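Small plastic desktop drawer unit: drawers stick and come off the runners when pulled

Posted 2023-01-28 in Storage and Small Furniture 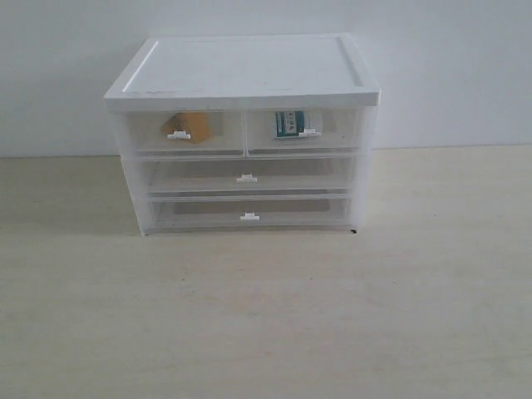

I have had this type of unit on the desk since May. Two small drawers across the top, two full-width drawers under them, all with clear fronts and a white tab at the bottom edge to pull on. It was sold under the Clevton name, and the leaflet that came with it covers assembly and nothing else.

The problem is with the full-width drawers. When I pull one by the tab, the front edge lifts, the back of the drawer drops, and the whole thing jams with a third of its length out. If I pull harder it comes free of the runners and I have to use two hands to get it back in. The small drawers at the top do this far less, though one of them now drags on the left side.

What I have tried so far:

Wiping the runners with a damp cloth. No change.
Taking all the drawers out and putting them back in. Better for a day.
Swapping the two wide drawers with each other. The sticking stayed with the position and did not move with the drawer.

The third result makes me think the housing is out of shape and the drawers are fine. I would like to know how to check that, and whether it can be corrected without gluing anything. I also want to know what weight the top panel will take. The shallow recess looks made for something, and I had planned to stand a label printer on it. The printer weighs 3 pounds without the power supply.

Contents are light: small boxes, spare labels, cable ties, index cards. Nothing in it should be heavy enough to bend a drawer.

Posted by bulen_desk

----

shelfpin_8

Your swap test was the right one to do. If the fault stays with the position, look at the housing first.

Units of this pattern are usually made as two side panels, a back, a base and a top. The sides are thin and get most of their stiffness from the top and the back. If one of the clips at the back has not gone fully home, the sides can spread apart toward the bottom by a small amount. The drawer is then narrower than the gap it runs in, it turns slightly when you pull it, and one corner digs in.

To check:

Take out all the drawers. Set the unit on a surface you know is flat. A kitchen counter is often flatter than a desk.

Measure the inside width at the front, at the height of each runner. Write the numbers down. Do the same at the back.

Compare front with back and top with bottom. A difference of half a millimeter is normal for molded parts. If you find a difference of 2 mm or more, the housing is spread or twisted, and a drawer will not run straight in it.

Measure both diagonals across the front opening. If they differ, the unit is leaning to one side.

If it is spread, take the top off. On most of these it is held by four tabs, one near each corner, and you release them by pressing the side panel inward with your thumb while lifting. Do this at room temperature. Cold plastic of this type cracks at the tabs, and once a tab has gone the top will never hold that corner again. Refit the back panel first, pressing along its full height until you feel each clip seat, then the top. Press the top down at the corners and not in the middle.

Check the runners while the drawers are out. There is often a thin ridge of excess plastic along the molding line. Run a fingernail along it. If your nail catches, take the ridge down with fine sandpaper wrapped around a flat stick. I use 2000 grit, which is slow but leaves a surface that needs no further work. Wipe out all of the dust before you put the drawers back.

Do not use cooking oil or a general-purpose spray on the runners. Oil collects dust, and some sprays cause clear plastic to craze. A dry silicone or a rub of plain candle wax on the underside edges of the drawer is enough. Apply it, run the drawer in and out ten times, and wipe off what has built up at the ends.

On the drop at the back: most small drawers have no stop, and the last third of the travel is unsupported. Pulling from a tab on the lower edge should keep the drawer fairly level, but if the load is all at the front it will still tip. Put the heavier items at the back.

----

procházka_repairs

I agree with most of the above. I would check the desk before taking the top off. Mine had the same fault and the cause was a desktop that bowed in the middle. A folded piece of card under one rear corner fixed it. Put the unit on the floor and try the drawers there. If they run freely, leave the housing alone.

Regarding the top panel, I have not found a published limit for the Clevton unit. I keep a postal scale on a similar one, a Femenano, with no visible sag after nearly 4 years. A 3 pound printer is probably acceptable as a static load. I would be more concerned with vibration and with the force of tearing labels off, as both act sideways on the clips. If you do put it there, lay a piece of thin board across the full width so that it rests on the raised rim and the load goes down through the sides — the middle of the panel has nothing under it except the divider between the small drawers, and I would not count on that as a support.

Lay a straight edge across the top now and again after a month. If a gap has opened in the middle, move the printer.

----

drawerfront

just get a metal one. the plastic ones all do this

----

bulen_desk

Update. On the floor the drawers still stuck, so it is not the desk. Inside width at the lowest runner was 3 mm greater at the front than at the back. The back panel had one clip out at the lower left, which I could not see until the drawers were removed.

I refitted the back and top as described by shelfpin_8. The top came off without damage to the tabs. There was also a ridge on the left runner of the small drawer that had been dragging, and I sanded that down. Candle wax on all the drawers.

Both wide drawers now come out level to over half their length. The bottom one is still slightly stiff for the last inch when closing. I will leave the printer on the shelf until I have cut a board for the top.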